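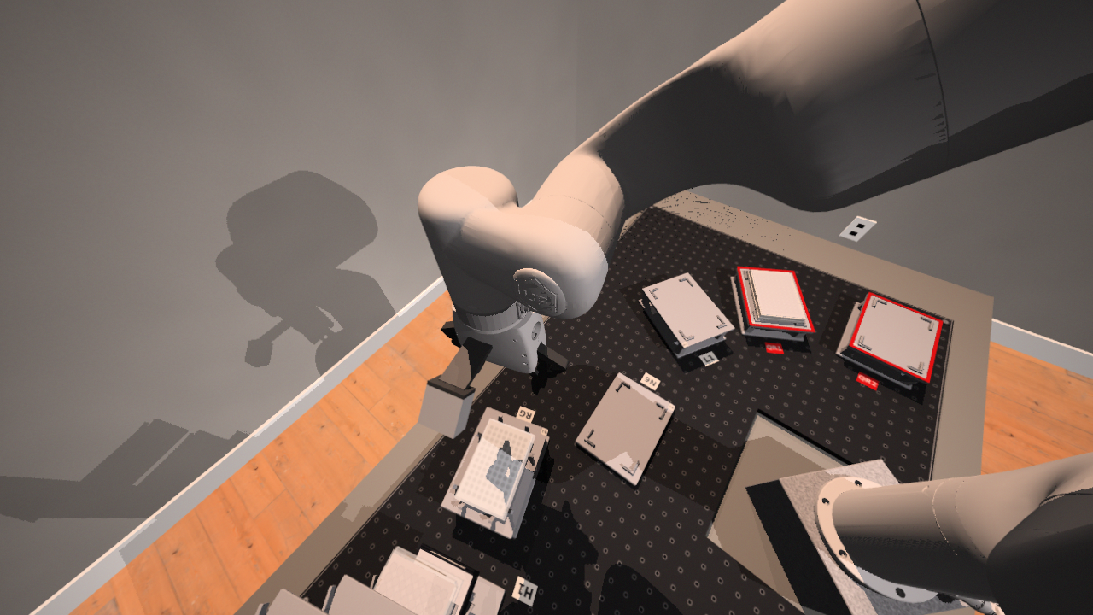 Ticket 1083: Deck labels, orientation and the Collholm naming rule
Opened by: Nathalie McIntyre
Site: Fostotthorpe, simulated deck
Priority: Low (changed from Urgent, see below)
Status: Open, waiting on Ambaye
Opened: 15 May 2023

Summary
The position check refuses to sign off the deck layout. According to the log, it fails rule 4 of the Collholm deck standard, "every station shall carry a label readable from the operator side." We have labels. We have plenty of labels. Looking over the arm toward the wall with the outlet, RG, N6 and H1 are all upside down.

What I tried
1. Reran the check. Same result, but faster, as if it had been expecting me.
2. Reloaded the scene from the March layout. Same result.
3. Asked Trumus support which side is the operator side. They said the side the operator stands on. The simulation has no operator, so I have put this to Ambaye, who wrote the layout file.
4. Moved the render camera to the opposite side. RG now reads the right way up and the check passes. I don't count this as a fix. If it were, I could pass any labeling rule by walking around the table.

View used for step 4:

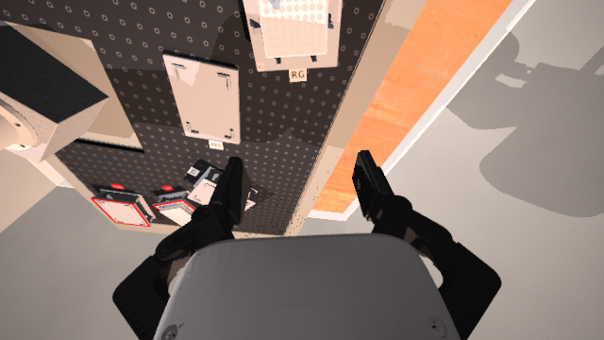 Gripper view, fingers open, RG label upright below the well plate tray.

Comment, Trumus support
Could you confirm that nothing was in the gripper when the views were saved? Rule 21 says labels are to be checked with the gripper empty.

Reply, N. McIntyre
Fingers open and nothing between them in either view. I'd add that rule 22 asks for label text to be legible "at working distance," and the small label by the plain plate with the corner brackets is hard to read in the second view. The standard doesn't give a working distance. I have been using my own nose and the monitor.

Comment, Trumus support
Understood. Lowering priority, as no motion is affected. The planner goes by station coordinates and doesn't read the labels.

Reply, N. McIntyre
Agreed on motion. The people who set up the real deck from these renders do read them, and they will put a plate wherever the label tells them to. Please leave this open.

Proposed change
- Add an operator side field to the layout file. Make it required.
- Tie the check to that field and ignore the render camera.
- Define working distance in rule 22, in inches, as a number.
- Until then, attach both views to any sign-off and write down which one was checked.

Next action: Ambaye to state where the operator stands. A compass direction would do.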